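Lamptey Youth Lacrosse Association
Equipment and Safety Subgroup
Minutes of the February meeting

The meeting was called to order at 6:30 p.m. A quorum was present. The minutes of the previous meeting were approved with one correction: the word "goalie" in item 4 should read "defense."

1. Shoulder pads
The subgroup reviewed the two quotes received for replacement shoulder pads. Bristach offered 137 sets in youth sizes, with delivery before the start of spring practice. Geter offered a lower price per set but could not supply the two smallest sizes. It was moved and seconded to accept the Bristach quote. Motion carried, one abstention.

2. Helmets
Inspection of the loaner helmets is complete. Of these, 30 have cracked shells or missing chin strap hardware and will be withdrawn from use. Families who were issued one of the withdrawn helmets will be contacted by their team manager. Members asked that withdrawn helmets be marked on the inside and kept apart from the others until disposal.
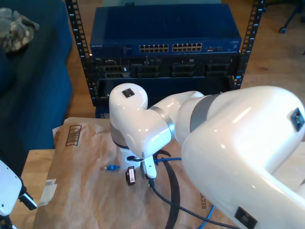
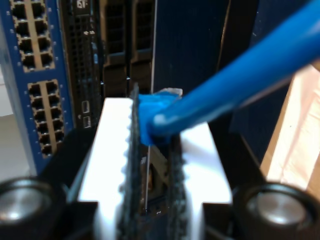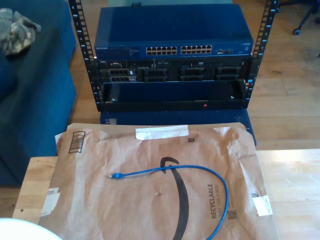
Network switch in its open rack (last photo).

3. Gloves and arm pads
Clasix gloves issued last season were discussed. Several coaches reported worn palms after one season of play. The subgroup agreed to ask the supplier for a credit and to postpone any further glove order until a reply is received. Arm pads are in good order, and no purchase is needed.

4. Budget
The equipment account stands at $1,555. An invoice of $692 for goal nets and mouthguards was approved for payment. The shoulder pad purchase will be charged to the capital account.

5. Other business
A request to allow players to bring their own rib pads was tabled. The chair will check the league rules and report back in March.

The meeting adjourned at 7:50 p.m.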